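Imprimir | Enviar por e-mail

Visita à feira de portas abertas do El Khatib, notas à pressa

Escrevo isto no comboio, com a bateria a acabar, por isso desculpem a ordem. Fui em janeiro, sozinho, chegada às 9 e picos, chuva miudinha. Estacionamento cheio. O El Khatib é um antigo armazém de lãs que passou a centro de ofícios e pequenos fabricantes, e uma vez por ano abre tudo ao público. Entrada livre, café pago (caro).

Comecei pelo piso de baixo, tinturaria. Cheiro forte a vinagre e a lã molhada. Quem recebeu o grupo foi a Houda Shawky, mestra tintureira, fala depressa e não repete. Mostrou a garança, o índigo, uns amarelos de lírio-dos-tintureiros que eu nunca tinha visto ao vivo. Cadernos com 221 receitas, todas à mão, com uma amostrinha de fio colada ao lado. Pedi para fotografar uma página, disse que não. Justo.

Depois a Enley, encadernação. Sala pequena, gente a mais. Comprei um caderno cosido, papel bom, capa um bocado torta mas gosto dela. Conversa longa sobre cola de amido versus cola branca, perdi-me a meio. A prensa grande pesa 400 quilos e veio pela janela, com grua, contaram-me isto três pessoas diferentes.

Subi ao primeiro andar por volta do meio-dia.

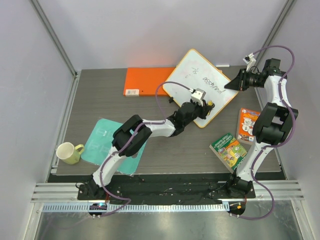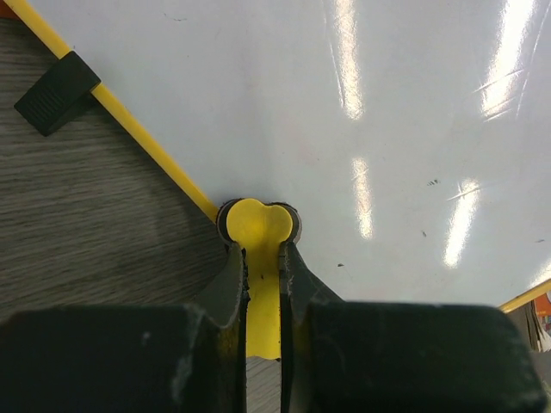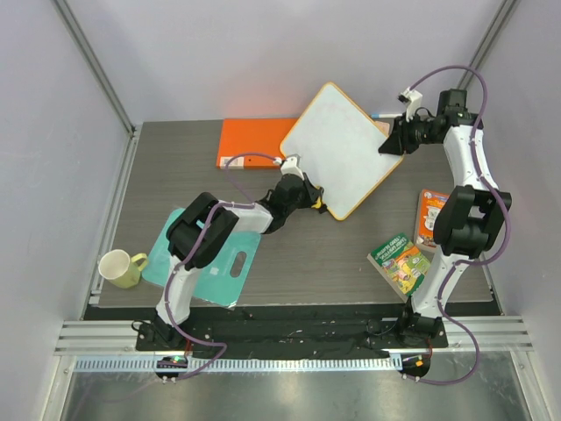 O que me levou lá foi a Lasamix, móveis por medida, e valeu a viagem. Ando há meses à procura de um tampo para a mesa da cozinha e estava decidido pelo carvalho claro, ponto final. Já não estou. O cinzento com veio de madeira, como o do tampo nas fotografias, fica muito melhor do que eu imaginava, sobretudo com uma parede clara por trás. Pedi amostras em três tons. O rapaz da Lasamix insistiu que as visse em casa, com a luz da minha janela, e de noite tambem. Preço por metro não me deram, mandam orçamento. Prazo: 10 semanas, o que me parece muito, mas toda a gente está assim.

Almoço na cantina: sopa de grão, pão escuro, uma fatia de bolo de laranja. Mesas corridas, sentei-me ao lado de um casal que vem todos os anos só pela loja de retalhos. Boa dica, fui lá a seguir. Sacos de tecido a peso, linho sobretudo. Trouxe dois.

À tarde a Grumudix, cerâmica. A parte mais fraca, para mim. O forno estava desligado e a demonstração de roda atrasou-se quase uma hora, vi só o princípio. As tigelas são bonitas, vidrado verde-escuro, pé muito fino. Dizem que fazem 1.000 por ano e que vão quase todas para restaurantes. Queria uma com defeito, mais barata, já não havia.

Coisas práticas para quem for: levar dinheiro, metade das bancas não aceita cartão. Sapatos fechados. O elevador não chega ao último piso e as escadas são íngremes, atenção quem vai com carrinhos. A tinturaria convém ver logo de manhã, depois enche e não se ouve nada. O folheto tem a planta ao contrario, a entrada está em cima e não em baixo.

Não vi os vidros nem a sala dos teares, fica para a próxima. Saí às cinco, ainda chovia.

Imprimir | Enviar por e-mail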